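How to Run a Path-Following Demo at a Robot Open Day

These steps cover an outdoor demonstration in which a small wheeled robot drives itself along a paved park path while visitors watch. They are based on the path run at the Stamden open day in July, using the Odine base and the Winov control software. Other robots will need different settings, but the order of work is the same.

Pick a straight path with a clear difference between the paving and what lies beside it. Trees along one side are fine. Walk the whole route before you commit to it.

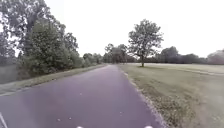 Posted by the Brunton Robotics Club
Filed under: Outdoor demos, Open days

Before visitors arrive

1. Charge both battery packs the night before. Bring the robot out with one pack at full charge and keep the spare at the sign-in table.

2. Set the route length. We used 76 meters, marked at each end with a stake in the grass. A longer route sounds better on the flyer, but people at the start can't see what is happening at the far end.

3. Set the top speed in Winov under Drive > Limits. We chose 500 millimeters per second, a slow walk. Save the setting and restart the robot, or it goes back to the old value.

4. Check the paved edges in the live view. Look hardest at any side where the paving meets gravel and thin grass. A ragged edge like that is harder for the software to follow than a clean line of turf, so raise the edge margin on that side by one step.

5. Look for small bits on the asphalt. Leaves and other pale specks can show up as marks in the live view. If the obstacle filter is set too high, the robot may slow down for each one. Sweep the worst of it and lower the filter until a single leaf is ignored.

6. Do one full run with a person walking next to the robot and the stop remote in hand.
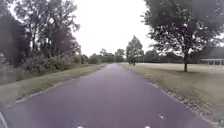 If the sky is bright and overcast, lock the exposure before the first public run. Point the robot down the path, wait for the live view to settle, then press Hold. Without this the picture gets darker and lighter as the robot passes under branches, and the path edge can drop out for a moment. Repeat the step if the sun comes out.

During the demo

7. Keep each group to 22 people or fewer. Have them stand on the grass on one side only, behind the start stake.

8. Tell the group what the robot will do, then start it. Save the talk about sensors for the return trip. People don't listen while it is moving away from them.

Allow 8 minutes per group, including questions. Visitors who want to walk along should stay behind the robot. If someone steps in front, it will stop, and you have to press Resume in Winov to get it going again.

Change the battery at lunch even if the meter says there is plenty left. Copy the run logs to a laptop at the same time. The Odine overwrites the oldest log when its storage is full, and we lost our first morning run that way.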